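The long way round to a decent loaf

20th March
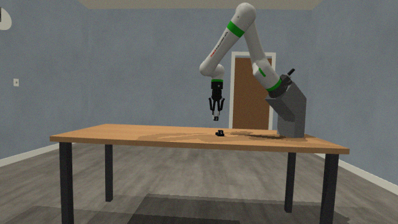 White arm with green trim, over a wooden table.

I've been promising a few of you the bread post since last winter, so pour yourself a cup of tea, because I do go on a bit when it comes to bread.

My grandmother baked twice a week and never owned a set of scales. She had a chipped blue cup and she had her hands, and when I asked how much flour went in she'd say "until it's enough". I adored her, but you can't learn much from that, and my own loaves for years were either bricks or puddles. I'd more or less made my peace with buying a sliced loaf from Ferreira, the bakery down by the ferry wharf (and it's a lovely loaf, I still get one when I'm feeling lazy).

Then last June it rained for what felt like the whole month and I got stubborn about it. I bought cheap scales and a big bag of flour and started writing things down in an old school exercise book. The first page just says "flat" and the second says "flatter, bit grey". By the fourth or fifth go I had something you could cut and butter without apologising to it!

What I make now is nothing flash. 500 grams of strong white flour, a good heaped teaspoon of salt, a spoonful of starter if it's lively or a pinch of dried yeast if it's sulking, and enough water to make a dough that feels too sticky. I used to panic at that stage and throw in more flour, and that was where most of my bricks came from. Leave it alone for half an hour — go and hang the washing out — and when you come back it'll have pulled itself together. Fold it over on itself a few times with wet hands, cover it with a tea towel, and do that again whenever you happen to be walking past the kitchen.

Then it goes in the fridge overnight. I've left it as long as 48 hours when we had visitors and I forgot all about it behind the watermelon, and it came out tangy and full of holes and possibly the best one I've made. I haven't managed to repeat it, though I've tried, watermelon and all.

For baking I use the old cast iron pot with the lid on, hot as the oven will go, and take the lid off for the last stretch so the crust gets some colour. My oven runs hotter on the left, so I turn the pot halfway. You'll know your own oven's bad habits better than I do.

The hardest part is still waiting for it to cool. I'm meant to give it an hour and I've never once made it past twenty minutes, and neither has anyone else in this house. The heel goes first, with far too much butter, standing up at the bench.

A couple of you asked about the starter. It's nearly 12 months old now and lives in a jam jar on top of the fridge in cold weather and inside it when it's warm. I feed it when I remember. It has gone a funny colour on top once or twice and I stirred the grey liquid back in and carried on, and we've all survived.

Next I want to have a go at rye, which I'm told is a different animal altogether. There's a bag of it from Ferreira in the pantry already, so I'll let you know how the first brick turns out.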